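Why I Went Back to a 135mm Manual Lens

I didn't need another lens. I want to get that out of the way, because my wife reads this blog and she has seen the shelf. But last winter I was in Zidthorpe killing an hour before a dentist appointment, and I wandered into Iyamu Camera (dangerous, I know), and there in the used case next to the light meters was an old Lerusora 135mm f/4. Metal barrel, built-in hood, a little dust inside, and a focus ring so smooth I turned it back and forth at the counter like a kid with a safe dial. I walked out with it and was late for the dentist.

If you started out with zooms, like I did, you may never have used a 135. It used to be the lens people bought right after the one that came with the camera. Then the zooms got good and they all ended up in closets, which is great news for anyone shopping now! They made piles of them, in every mount you can think of, and plenty of them are still perfectly nice lenses.

So, the f/4 part. Every forum will tell you to hold out for a faster one. I get it, I've spent plenty of money chasing blurry backgrounds myself. The thing is, at 135mm you already get a good amount of blur at f/4 if your subject is reasonably close, and the slower lens is tiny. Mine goes in a jacket pocket with the adapter attached. My modern telephoto zoom does not go in a jacket pocket, it goes in its own bag, and so mostly it goes nowhere.

Wide open it's a touch soft in the corners and there's some purple around bright edges, mostly branches against the sky. Stop down one notch and the center gets really crisp. By f/8 I can't complain about anything. The colors are a little cooler than I'm used to and I warm them up later, takes two seconds. Flare is the weak spot. Point it anywhere near the sun and the whole thing washes out, hood or no hood, and you either like that look or you don't. (I do, about one time in ten – okay, maybe less.)

I wrote a quick first-impressions post when I bought it and got more mail than I have for anything since the tripod rant.

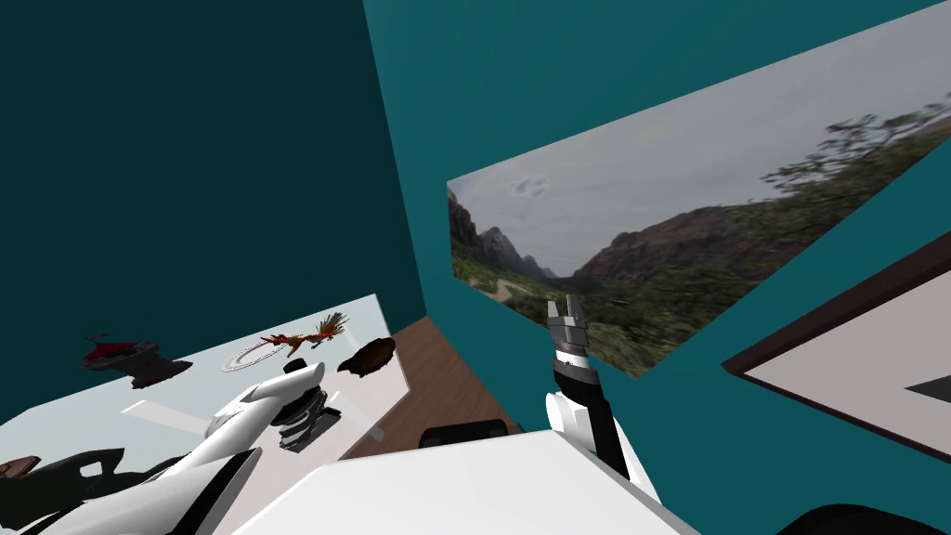 One reader wrote in to say that I was kidding myself, that manual focus on a moving subject is a waste of an afternoon, and that anybody with kids or a dog should put the money toward something with autofocus and be done with it. And fair enough! If I were shooting soccer I'd say the same. I took the lens to a Little League game in Sarnetley to test the theory and my hit rate was awful. I came home with 20 frames I'd be willing to show another person, and most of those were of kids standing in the outfield looking at clouds.

But for anything that holds reasonably still I've gotten a lot quicker than I expected. What helped me most was turning the colored focus highlights off. They're fine for a wide lens, but with a longer one they light up half the picture and you end up trusting them when you shouldn't. Now I hit the magnify button, focus, zoom back out, and shoot. It sounded slow when I read about it, and after a couple of weeks my thumb just did it without asking me.

The other trick is to focus on a spot and wait for somebody to get there. Street photographers have done it forever. I like to pick a curb or a doorway, set the ring, and hang around with a coffee.

One thing to watch for: if your camera has stabilization in the body, you have to tell it the focal length yourself with an adapted lens, because the lens can't talk to it. I forgot. I had it set to 50 from the last old lens I was playing with, and I spent an entire morning at the Zidthorpe farmers market thinking my new toy was a dud. Everything had this faint smear to it. I was halfway through writing a cranky email to the shop when I found the menu setting. So check the menu first, then write the email.

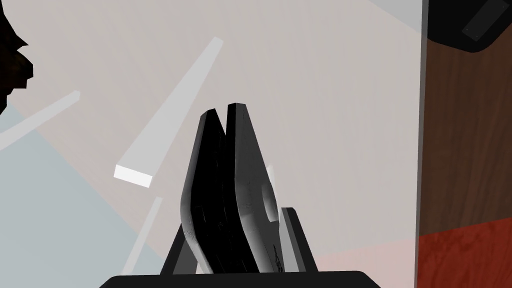 Gripper fingers, closed together.

The adapter matters too, more than I figured. My first one was the cheapest I could find and it had a bit of wobble, so every time I turned the focus ring the whole lens shifted in the mount. It also let me focus past infinity, way past, which meant that cranking the ring to the stop for a distant hill gave me a fuzzy hill. The second adapter cost more than I wanted to pay and fixed both problems. Buy that one first.

As for buying used, hold the lens up to a light and look through it from both ends. Dust is nothing. A few light scratches up front won't hurt much either. What you don't want is anything that looks like spider webs, that's fungus, and I'd leave it right there in the case. Run the aperture ring through all its clicks and watch that the blades snap and don't crawl. Mine has 12 blades, by the way, so the out-of-focus lights stay nice and round even when I stop down. I didn't know that when I bought it, just lucky.

Is it better than my zoom? No. The zoom is sharper, it focuses itself, and it covers this focal length and a whole lot more. I still grabbed the old one for almost every walk I took this spring, and the zoom hasn't left the closet since December. I've started leaving the house with only the Lerusora on the camera, which forces me to back up across a lot of parking lots, and I've had more fun doing it than I've had with any gear in a long while.

Next up I want to try it with a short extension tube for flowers, since the close focus on this lens is pretty lousy by itself. There was a beat-up set in the bargain bin at Iyamu the last time I stopped in. If they're still there I'll pick them up and post some results, and if any of you have used tubes on a 135, let me know in the comments which length to start with.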